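SPEAKER NOTES - Cooking at home on a small budget, Cidevach evening talk
March 28, 2020

Start w/ the fridge question. Who threw food out this week? Wait for hands. Don't rush it.

Then my own number: 348 dollars a month on groceries, two adults, and a bin full of slimy spinach. Embarassing. Say it anyway.

Point 1 - shop from the shelf first. Write down what you have. Beans, rice, that half bag of lentils from December. Plan three dinners from it, then make the list.

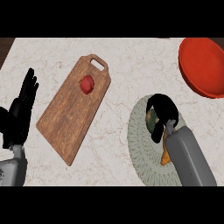 Point 2 - one pot, two meals. Soup Monday-style: big batch, no cream, salt at the end. Second night blend half, add pasta. Cost per bowl 60 cents. Repeat the figure, people write it down.

Onions. Do the onion bit (slow, low heat, lid on, 20 min is a lie). Skip if running late.

Point 3 - freezer is not a graveyard. Label + date. Flat bags. Eat the oldest one first, every week, same night.

Point 4 - bread ends, herb stems, cheese rinds. Rinds go in teh soup. Stems in oil. Bread ends = crumbs, toast them dry.

Gunawan market story here if time. Short version!! Go late, ask for the bruised box, be nice.

Close on the savings: down to 235 a month after one winter. No magic, just the list. Handout by the door. Questions.
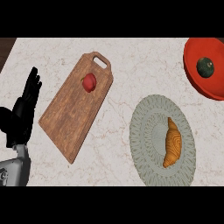

Puspita Sitompul asked whether the freezer rule works if you only have the little box at the top of the fridge. Yes, two flat bags max, rotate faster.

Comments

Shafiq Siddiqui: Tried the cheese rind thing. Great soup, hard to scrub the pot after. Soak it?

Lurkent reader: Is the handout online anywhere? I missed the door.

Puspita Sitompul: My lentils were older than December lol. Still fine, just took forever to go soft.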